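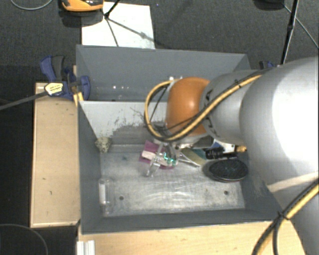
Farhad Rostami writes that he has made idli batter in his Troltel every weekend since September and still gets a better rise from it than he did from his old blender. He soaks the dal for 2 hours longer than the booklet says and keeps the soaking water for grinding.

Troltel Tabletop Wet Grinder

For idli, dosa, vada and adai batter, coconut chutney and soaked-rice pastes. Two granite rollers turn on a granite base inside a stainless steel drum. The slow grind keeps the batter cool, and it ferments evenly.

Capacity: up to 700 g dry rice and dal together
Drum: stainless steel, lifts out for washing
Lid: clear, with pouring hole
Model numbers: 303 (white), 312 (red)

Using the grinder
Rinse the drum and rollers before first use and grind a handful of soaked rice, then throw that batch away. Switch on with a little water in the drum. Add the soaked urad dal by the spoonful, with more water as it thickens. Take the dal out when it is fluffy, then grind the rice. Rice for dosa should be nearly smooth. For idli leave it slightly grainy.

Do not grind dry spices, dry grains or frozen coconut.

Cleaning
Wash the rollers with warm water and a soft brush. Dry them fully before closing the lid. Wipe the base with a damp cloth only.

Spare parts
Drive belt, scraper blade, lid, roller holder. The scraper from the older Hodum model does not fit.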